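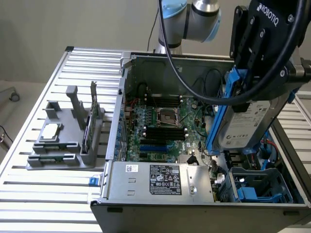

Blue drive caddies - keep them or bin them?

Posted in Old Desktops by gedden_attic, January
2 min read

gedden_attic
I've been stripping a Dell tower for parts and I'm completely won over by the blue plastic caddies! The 3.5-inch drive sits between two rails and the whole lot comes away as one piece. I want to keep every one I find. Has anybody got a good use for spares?

sprocket67
Yes, keep them! I've got a drawer full. They do go brittle though, so flex the sides gently. I snapped two last winter by being keen.

Dabbas
Can't agree, sorry. They only fit the case they were made for, more or less, and I threw out a whole crate when I moved to Ernbridge. Haven't missed one. The board's the interesting bit - is the CPU still under there, or is that a bare socket?

gedden_attic
Haven't decided what to do with the board yet, Dabbas, one thing at a time! I do like having memory slots both sides of the socket, it looks so tidy.

moth_and_solder
Lay the tower on its side like that every time, it's so much nicer than crouching over it. And change the coin cell while the lid's off. I paid 263 pence for my last one and the clock has behaved ever since.

Dabbas
Fine, lovely, but a caddy is still a lump of plastic.

sprocket67
A lump of plastic that saves you four screws! I wrote the drive size on mine in marker and they stack in an old Sirum biscuit tin, lid shuts and everything.

gedden_attic
Biscuit tin it is. Dabbas, if you ever find another crate, I'll pay the postage.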